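November, gone eleven at night, tea stone cold

Dear diary, my thumbs ache. I've spent the whole evening squeezing triggers with Mabli Trevor, and I'm writing this down before I forget which opinion belongs to which gripper.

So, the great finger contest! We've got two sets to choose from before the Prillik order goes in. The Huron ones are slim and hard with a bit of rubber stuck on, and the Alemayehu ones are the fat soft wedges that Mabli has been going on about for weeks. I was firmly on Team Huron this morning (they look so much smarter, and they clean up with one wipe). By teatime I was wobbling, and I blame the tidying-up task, where you fish the thin stuff out of the clear holder and put it back again.

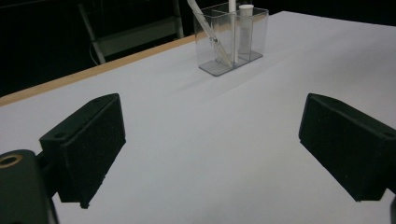
Wedge fingers wide open, pipette and friends waiting in the holder.

With the slim set I kept pinching the pipette off-centre and it would swing round like a weathervane, very bad for the nerves when it's glass. The wedges just sort of swallow it. You lose sight of the tip, though, and I clonked the divider more times than I'd like to admit. Mabli says I come in too steep. She may be right, but she could have said it less cheerfully.

We logged 619 grabs over the day, counting both sets, and I wrote down every single miss by hand because the Esora controller ate my notes file again. It also froze twice, both times when I had something in mid-air, and each restart means redoing the zero on the trigger. I've got it set to 200 readings a second now, which seems to be as fast as it'll go before it sulks. Must write to them about it. Must also write to them about the fan! 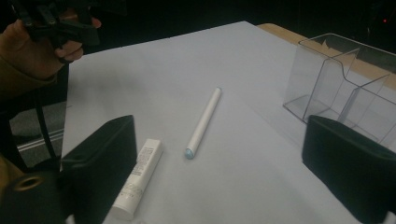

The wedges really won me over on flat pick-ups, and I hadn't expected that at all. Anything slender lying on a hard surface is a pig to get hold of, so we did a long run of those after supper. With the white pen on its slant across the sheet I turned my wrist to match and came in low, and the soft edges squashed down and got under it nearly every time. The tube is another matter, because it's slippery and it wants to be held nearer the crimped end. I had 14 clean lifts in a row at one point and shouted so loudly that Mabli fumbled hers.

Not all roses, mind. The soft faces pick up fluff like mad, and I don't know how long they'll last. A full kit for both of us comes to 2,284 with spares, so I'd like a few more days of abuse before I sign anything. Mabli wants to try wedge on one side and slim on the other, which sounds daft to me, but I've promised her the first hour tomorrow.

Remember to take the long hex key. And hand cream.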